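Thu 13 November

A day off, a cold, and far too much soup 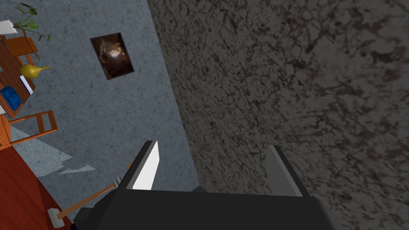

Blue-gray wall, little dark picture, plant up on the wooden shelf.

Woke up at five with my throat feeling like I'd swallowed a pinecone and lay there for a good while deciding whether I was sick enough to call in. I hate calling in. I always put on a voice even when I really am sick, and then I feel guilty about the voice! Anyway, I called, and Pei-shan picked up and said I sounded terrible before I'd even started on the voice, so that settled that.

Went back to bed and slept until after nine. Dreamed I was back working the counter at Macaraeg and couldn't get the register to open, and there was a line out the door, and every person in it was my old gym teacher. I have not thought about that man in years.

Soup was the big project of the day. I had half a cabbage, the end of the celery, two sad carrots and that bag of white beans I've been moving from one side of the cupboard to the other since June. They were supposed to soak overnight, but I did the quick way where you boil them and let them sit for an hour, and they came out fine, maybe a little chalky in the middle. The trouble is I used the whole bag. So now I have the big pot full, plus two ice cream tubs full, plus a mug of it in the fridge door with a saucer on top. I'll be eating beans until Christmas.

Brândușa called while it was simmering (she can smell soup through a phone, I swear) and told me I should have put in dill and a spoonful of vinegar right at the end. I had dill, so I tried it. She was right, and I'm not telling her, or I'll never cook another thing without supervision. She's still going back and forth about the apartment in Olldale. The rent is 290 less than what she pays now, but the bus only comes every 26 minutes and there's nowhere to put her sewing table except the bedroom. I said put it in the bedroom then, and she said that's how people end up with pins in their feet. We talked for so long that the bottom of the soup caught a bit. It doesn't taste burned unless you scrape.

In the afternoon I tried to read and couldn't. My eyes kept sliding off the page. I've been on the same chapter of the lighthouse book for a week, and I think I have to admit I don't care who inherits the lighthouse. So I did the mending instead – the button on the green coat, the hem on the kitchen curtain, and that sock with the hole in the heel, which I made worse. Then I got out the letter from Lalico again, the one about the warranty on the washer, and read it all the way through for once. They want the original receipt. I know I kept it. I went through the whole accordion file and found the receipt for the toaster, the receipt for a toaster I don't even have anymore, and a birthday card from Mom with a hundred-dollar bill still in it. $100! From who knows how long ago! I sat on the floor and laughed until I started coughing and had to go get water.

I've decided it's going toward the Madholm trip. Pei-shan wants to go in spring when the ferry is running again, and I keep saying maybe, because of money, and now I've got a little head start. I'd like to see the market and have one of those fish rolls she never shuts up about.

Throat a bit better tonight, nose much worse. Tea with honey, then tea without honey since I finished the jar. It's raining hard and the gutter over the back step is doing that dripping thing again, so I put the bucket out.

Need to get tomorrow: honey, tissues (the soft ones this time), cough drops, bread to go with all this soup. And call Lalico if my voice holds up.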